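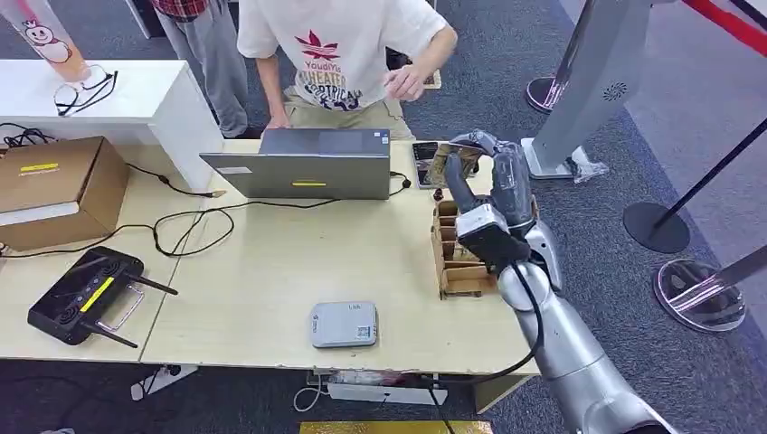 Shared tables and card rack: power drops out, cards bind in slots

Site: Drukier, second floor
Category: Furniture and fittings / room power
Priority: Normal
Status: Closed, with one follow-up

Reported problem

Two complaints were filed together and have been kept on one ticket. First, the wall outlets behind the paired tables lose power during the day even though a card is in the door switch. Second, cards put back in the wooden rack bind in the slots and come out with bent corners. The reporter believed the bent corners were causing the power loss.

The phone organizer was mentioned in the same report (phones said to lean when the tables are bumped) and is covered at the end.

Background

The room uses a Zosum card switch by the door. A card has to sit in the switch for the outlets to stay live. When it is pulled, the switch holds power for 30 seconds and then drops it. The circuit is limited to 2000 watts. Spare cards are kept in an Onu slotted rack, which was put together on site from a flat kit.

Log

9:15. Reproduced the power loss. Card in switch, indicator lit, outlets live. Pressed lightly on the top edge of the card and the indicator went out. Outlets dropped after the normal delay. Let go, indicator came back. This is a contact problem at the switch and has nothing to do with load on the circuit.

9:30. Swapped in a flat card from the supply cabinet. Pressed the top edge in the same way. Indicator stayed lit. Repeated 10 times without a drop.

9:40. Put the first card back. Dropped out on the second press. The lower corner is bowed away from the contact. The reporter was right about the link between the two faults.

9:55. Moved to the rack. The slats are thin plywood and the cut edges were never finished. The autumn prints face out between the slats, and one card has 取电卡 (power card) on it above a small down arrow. The arrow is the insertion direction for the switch. It has no meaning for the rack, but people read it that way and push the card down until it stops.

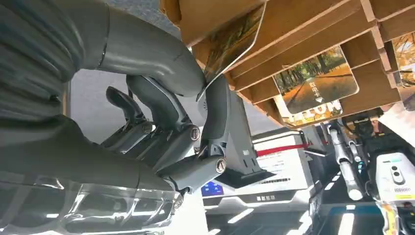

Page 2

10:20. Checked slot width with a gauge card. It slides freely for the first part of the slot and then catches on fuzz left by the saw. A card pushed past that point bows, and the bow stays in it if it is left there overnight. Slots nearer the end of the rack are worse than those in the middle. Probable cause is a blade change partway through the cut, but the supplier would have to confirm.

10:35. Called Pilluro, who supplied both the rack and the cards. They offered a replacement rack from the same batch. Declined — same batch, same edges. They agreed to a sanding fix without affecting the return period.

11:00. Took the cards out and sorted them on the table. Sorting test is simple: lay the card face up, press one corner, watch the opposite corner. If it lifts, the card goes in the reject envelope. The print is no guide to condition. A card can have a clean, glossy face and still be out of flat. 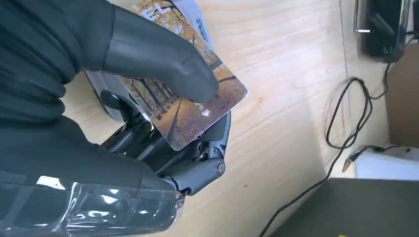 Card face, tree-lined path in autumn.

11:25. Sanded the inside edges of every slot with 400 grit wrapped around a steel ruler. Coarser paper was tried on an offcut and took off too much; the slot went loose and the card fell to one side. Blew out the dust and wiped down with a dry cloth. No wax or oil, as residue on the cards would carry over to the switch contacts.

11:50. Gauge card now travels the full slot with no catch. Refilled the rack with flat cards only.

12:10. Cleaned the Zosum contacts with alcohol and a lint-free swab. There was a faint gray film on the swab. Retested with a flat card: no dropouts on pressing, none on opening and closing the door.

1:30. Phone organizer. It is corrugated cardboard with narrow vertical slots and weighs very little. The two tables are only pushed together, and a bump on one passes to the other across the seam. Fitted a connecting plate on the underside and put a strip of non-slip mat under the organizer. It should be kept well in from the table edge.

2:00. Checked the floor under the tables for dropped cards before closing up. Rejected cards bagged for return to Pilluro. 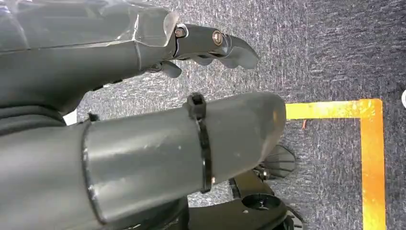 Corina Lungu: Reopening this for one point. The outlets have held since the fix and the cards come out of the rack without a fight. However, people are still pushing them down hard because of the arrow. Could the next order be printed with the arrow on the back, or with a line of English next to it? A label on the rack would also do.

Reply, 4:10. Print change requested from Pilluro for the October order. Until then a label reading "Rest card in slot, do not press" will go on the front of the rack. Follow-up stays open under the supply queue.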